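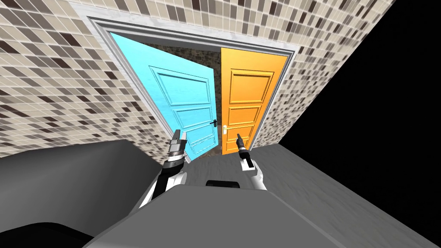 How can a robot that only exists on a computer need maintenance? Doesn't it just work the same way every time you hit run? Got that reply this morning under my post about the Birkau cell, and I started typing an answer and it got way too long, so it's a thread now. Sorry to anyone who followed me for bread.

Quick background if you're new. Birkau is my simulated two-arm robot. It lives in a simulated house with doors and kitchen cabinets and stuff to pick up, all running in Grodbridge on the tower under my desk. No metal anywhere. I still spend most of my evenings fixing it!

It does work the same every time if you change nothing. But I'm always changing something. New doors, new objects, a Grodbridge update I clicked yes on without reading the notes (I will do this again). Every change can knock something out of line, same as bumping a real arm with your hip.

So let's do the routine. I go through it in the same order every time and keep it in a plain text file called CHECKS, all caps, so I can't pretend I didn't see it.

First one is the home pose. I send both arms home and compare each joint to the saved numbers. If a joint is off, I don't touch the home pose to make it match!! I did that back in September and spent a week with every single reach landing a little to the left. The fix was one wrong sign in the shoulder file. One minus sign, one week of my life.

Then the base. Is the body sitting on the floor or slightly in the floor? Sounds silly, but if the bottom of it pokes through even a hair, the physics keeps trying to push it back up and you get this tiny shiver that travels all the way out to the fingers. You go hunting for a bad wrist and the wrist is fine.

Then doors. I love the doors and I hate the doors. The blue one and the orange one came out of the same Lemoneo pack and I assumed the hinges would be set up alike. Nope. The blue one had next to no hinge friction, so one light touch and off it went. The orange one felt like it had been painted shut.

What I do now: open each door by hand with the mouse, let go, and see where it stops. It should stop pretty soon after I let go. If it keeps drifting I bump the hinge friction up a notch and try again. Very boring. Put on a podcast.

Also check that the handle moves separately from the door!! In the pack the handle and the door were glued together as one solid piece on one of them, so you could pull down on it all day. I had to split it out and give it its own little hinge and a spring so it comes back up.

And look at the collision shapes, please. The pretty shape you see and the shape the robot bumps into are two different things. My door handles looked like nice slim levers and the collision shape was a fat brick. The fingers were stopping in midair and I blamed the arm for two evenings.

OK, grippers. This is the part people ask about most, and it's where most of my fixes end up. 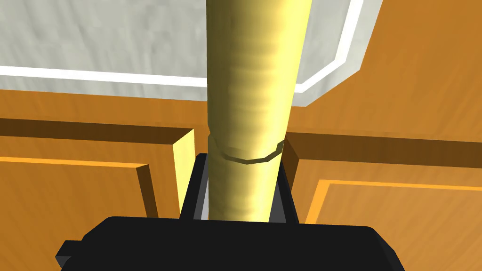 Yellow rod in the black gripper, cabinets behind.

I use a rod for grip checks because it's rude to grippers. A box gives the fingers a nice flat side to sit against. Something round gives them hardly anything, so if the settings are even a bit off, you find out fast. Mostly you find out by watching it shoot across the kitchen.

My test goes: close on the rod near one end, lift, hold it upright, wait, then turn the wrist slowly one way and back. I'm watching the spot where the fingers touch. If the rod creeps down while it's just being held, that's friction or grip force. If it buzzes, that's the physics step. Different problems, different knobs, please don't turn them both together like I used to.

Grip force first. I have the limit at 75 newtons in my file. I used to run it higher, figuring more is safer, and more is not safer. The fingers push so hard that they sink into the object a tiny bit, the simulator panics, and it spits the thing out like a watermelon seed.

Next is the step size, meaning how often the physics gets worked out. I run it at 2 milliseconds. Bigger steps are faster and I get why it's tempting, but thin round things in a gripper are exactly where it falls apart. If your machine can't keep up, let it run slower than real time. It's fine! Go make a sandwich.

Finger stiffness is at 800 right now. That number only means something in my setup, so please don't copy it and then come yell at me. I got there by starting soft and going up until the fingers quit sagging under the rod, then backing off when they began to chatter.

One more gripper thing: check that both fingers close evenly. Mine didn't for ages. One side got there early and shoved the rod over before the other side showed up. I'd mirrored the finger and forgot to mirror its travel limits. Easy fix, hard to spot, because at normal speed it looks great. Slow it way down and watch from straight on.

Somebody is going to ask what controls the arms. It's Rostami, the same free controller as before, with the joint speeds capped at 80 percent. I keep the cap on during checks even when I'm impatient, so I'm comparing today's run with the last one and not with some sped-up version of it.

Last step, I save everything: settings, joint numbers, the whole scene, into a folder with a note on what I changed. The note is the useful part. "Fixed gripper" is a terrible note. I have so many folders that say "fixed gripper." Write which number, what it was before, what it is now.

The whole routine takes about as long as a sitcom episode if nothing's broken. If something's broken it takes until bedtime.

Still on my list: the cabinet doors need the same hinge check as the big ones and I've been putting it off. There are so many of them. Also I want to try a slicker surface on the rod and see how far I can push it before the grip gives up.

If you've got a setup like this and your doors behave, tell me what friction numbers you're using. I'm still not happy with the orange one.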